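The Marble Top

By Unai Sarmiento
January

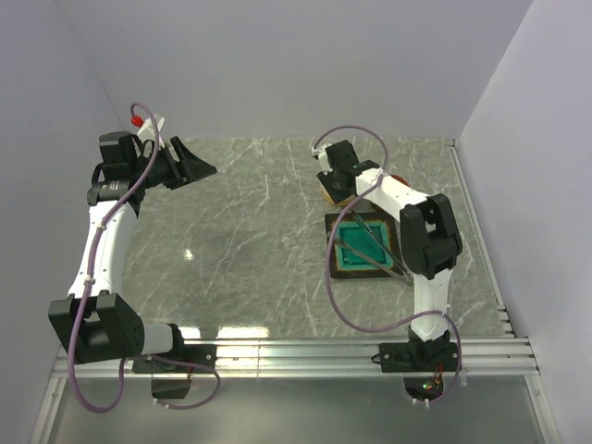 1. The counter

The worktop was grey with thin white veins, and Lena wiped it every morning before she took her coat off. She started at the back wall and worked forward in straight strokes. Then she rinsed the cloth, wrung it out and did it again.

Her father had chosen the pattern. He had gone to Prultwood with a piece of card in his pocket that had the measurements on it, and he had come home with a sample the size of a playing card. He put it on the kitchen windowsill and looked at it for a week. Her mother said it looked like a bank. He ordered it anyway. It cost 198 pounds, and he kept the receipt in the tin with the passports.

That was when the unit was still a pastry shop called Lambrakis, after the man who had it before them. They never changed the sign. Customers called her father Mr Lambrakis and he answered to it.

2. The letter

The letter came from Zasell, the company that owned the row. It said the lease would end and that fixtures could be removed at the tenant's expense. Lena read it standing up. Then she rang her brother.

"What counts as a fixture?" she said.

"Anything screwed down."

"The top's glued."

"Then I don't know," said Tom. "Do you want it?"

She looked along it. There was a place near the left wall where her father used to rest his hand while he waited for the oven. She could not have shown anyone the mark, but she knew where it was.

"I haven't got anywhere to put it," she said.

3. Packing

Tom arrived at ten with flat boxes and a roll of tape. They did the tins first, then the trays, then the drawer with the piping nozzles. Most of the nozzles had no partners. Tom wanted to throw them out and Lena put them in a jam jar.

At the bottom of the drawer was the order book. The last number in it was 1545, a christening cake, lemon, collected and paid. Their father's writing got larger over the last few pages. Neither of them had noticed at the time.

"Did you ring the Patodance people?" Tom said.

Patodance was the dance school upstairs. For years they had bought their end-of-term buns from the shop, and they were the only ones who had asked to be told.

"They're sending somebody down for the chairs."

"All of them?"

"All 3. The fourth one's mine."

Tom wrote her name on a strip of tape and stuck it to the seat. He made them both tea in the two mugs they had left out, and they drank it with their backs against the wall. The wall was a pale colour, nearly lavender. Their mother had picked that, to make up for the marble.

4. The last thing

By four the van was full. Tom went out to move it before the warden came round. Lena stood in the room with the cloth in her hand.

She had thought about asking a man to cut the top out. She had got as far as looking up a number. But it would have come away in pieces, and she would have kept the pieces in the garage behind the bicycles – and in the end somebody else would have had to decide about them.

She started at the back wall and worked forward. She rinsed the cloth, wrung it out and did it again. When the surface was done she hung the cloth over the tap, changed her mind and put it in her pocket.

Outside, Tom sounded the horn once. She locked the door and posted the keys through the letterbox, as the letter had told her to.

10 comments
198 shares

More short fiction
The Boat Shed
Two Stops Past Home
Mrs Arkwright's Ladder
A Coat for the Interview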